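Prestholm opens test kitchen and recipe library in Treststead

TRESTSTEAD – Prestholm, the kitchenware retailer, will open a public test kitchen and recipe lending library at its Fonddale store in November. The new space takes over the former stockroom on the ground floor and will be open to customers during regular store hours, with evening classes starting at 6:30 p.m.

The library begins with 3,000 cookbooks, most of them bought from a closed culinary school and the rest donated by customers over the past year. Members may borrow up to four books at a time for three weeks. Membership costs $99 a year and includes two evening classes. Anyone may read the books in the store at no charge.

"People kept asking our floor staff how to cook things, and the staff kept writing recipes on the backs of receipts," said Thitima Chareonsuk, who will manage the test kitchen. "We wanted a better place to do that. You can pull a book off the shelf, try one step of it at a counter, and ask someone if the dough is supposed to look that way."

Chareonsuk joined Prestholm four years ago as a buyer for cutlery and boards. Before that she ran the kitchen at Tai, a 40-seat restaurant in Treststead, where she also taught a weekend course in knife skills. She will lead the first round of classes herself.

The opening schedule covers basic knife work, weeknight soups, rice dishes, flatbreads and preserving. Each class runs two hours and is limited to 12 people. Classes are planned around equipment that most home cooks already own, and participants are welcome to bring their own knives. A sharpening service will be offered at the front desk before each knife class.

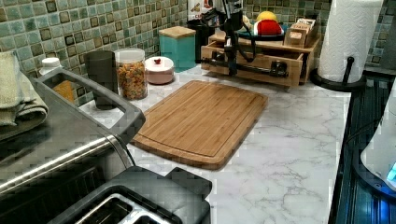

A bamboo cutting board with a juice groove on a marble-patterned countertop.

Care of tools will be part of every course. The store's service desk receives more questions about cutting boards than about any other product, Chareonsuk said, and most of them concern warping, stains and smell.

"Wash it by hand, dry it standing up, and oil it when it starts to look dull," she said. "Leaving a board flat in a puddle is what ruins it. I still see people put them in the dishwasher."

A free printed guide to the care of boards, knives and cast iron pans will be available at the Fonddale store from opening day. The guide was written by the service desk and runs to 16 pages. Copies will be mailed to members who live outside Treststead.

The test kitchen covers 300 square feet and has three workstations, one of them at a lower height for seated cooks and for children. The reading area next to it has two long tables. Books are shelved by type of dish, with separate sections for baking, regional cooking and books in languages other than English.

Prestholm expects roughly 3,000 people to use the space in its first year. If demand holds, the company will add a lunchtime class and extend lending to its second Treststead store, on the north side of town. A decision on that expansion will follow the first six months of operation.

Customers who would like to donate cookbooks may bring them to the service desk at any time. Books should be clean and complete – handwritten notes in the margins are fine. Magazines and loose clippings cannot be accepted.

Class registration opens to members two weeks before the opening and to the general public one week later. Places can be reserved in person or by phone at the Fonddale store. Class fees for nonmembers are $35 per session, with ingredients included. Children under 14 may attend the flatbread class with an adult.

About Prestholm

Prestholm sells cookware, cutlery and small kitchen goods through its two stores in Treststead and by mail order. It also provides knife sharpening and pan repair.

Press contact: Prestholm Fonddale, service desk, attention Thitima Chareonsuk. Interviews and visits to the test kitchen can be arranged before opening on request.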